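Domestic Textiles and Soft Goods, Unit 4
Handout: The Pillow, and Other Things That Won't Stay Put
Tshabalala Building, Room 16. Mondays.

Bring this handout with you. There are spares at the front, but they are photocopies of photocopies and the margins have gone.

1. Where we left off

Last session was folding, which went well enough, apart from the fitted sheets. We won't be revisiting fitted sheets until everyone has calmed down. This week is pillows: handling, squaring, dressing and putting away. The reading is chapter 4 of the Nusmont course book, which spends far too long on the history of the bolster and can be skimmed until the diagrams start.

2. Terms

Loft: the height of a pillow when it lies flat with nothing on it. Manufacturers measure this on a good day.
Fill: whatever is inside. For our purposes polyester, feather, latex or "mystery".
Gusset: the side panel that turns a bag into a box. Most cheap pillows have none.
Peak: what you get when both sides are squeezed and the fill has nowhere to go but up.

3. The two-sided hold

Grip the pillow at both sides, at matching heights, and press inward evenly. Too little pressure and it droops in the middle. Too much and it peaks, and you are now holding a small alp. A cloth on the table underneath is good practice -- it protects the cover and lets you turn the whole arrangement without letting go.
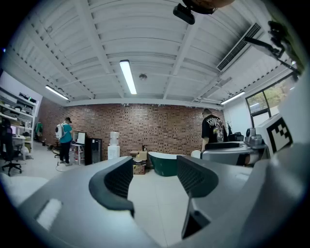
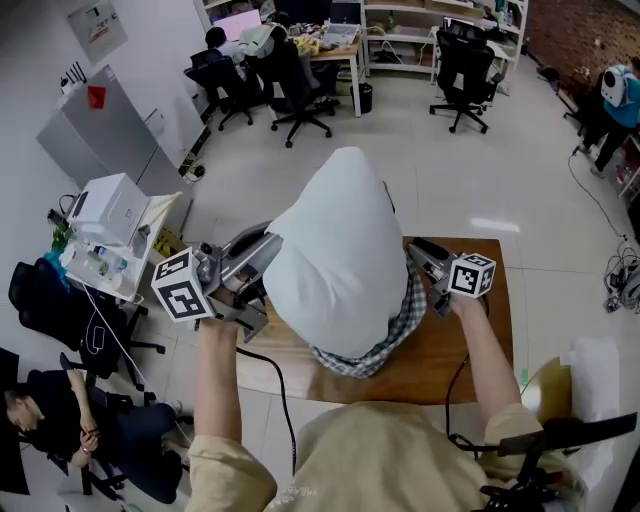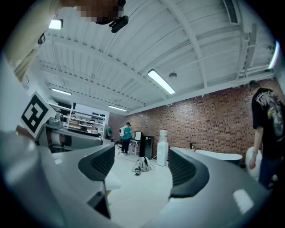

The commonest fault is uneven height. One hand creeps up, the pillow leans, and the student leans with it in sympathy. Set your elbows first and then take hold. If it still tips, put it down and start again; chasing a falling pillow across a table has never improved anyone's technique, and I have watched a good deal of it.

4. Squaring

Lay the pillow flat. Push the corners in with your fingertips, then stroke the fill outward from the centre. Turn it over and repeat. Do not karate-chop the top. I know you have seen it done in display homes. Those people are selling houses.

5. Dressing

Fold the pillowcase back on itself to half its depth, seat the two far corners, and unroll. The pillow goes to the case; the case does not get shaken like a wet dog until the pillow falls in. Cases with an inner flap (the Pulura pattern, in our cupboard) take longer, and the flap will be inside out. Accept this early.

6. Storage

Upright on a shelf, open end to the wall, nothing on top. Vacuum bags are fine for polyester and a poor idea for feather. The Lanivix bags in the cupboard come in one colour, grey, and most still have working valves.

7. For next week

Dress one pillow at home and write up to 41 words on what went wrong. Read to page 21. Bring a plain cotton case, ironed or at least apologetic. Quilt covers follow in Unit 5, so please eat beforehand.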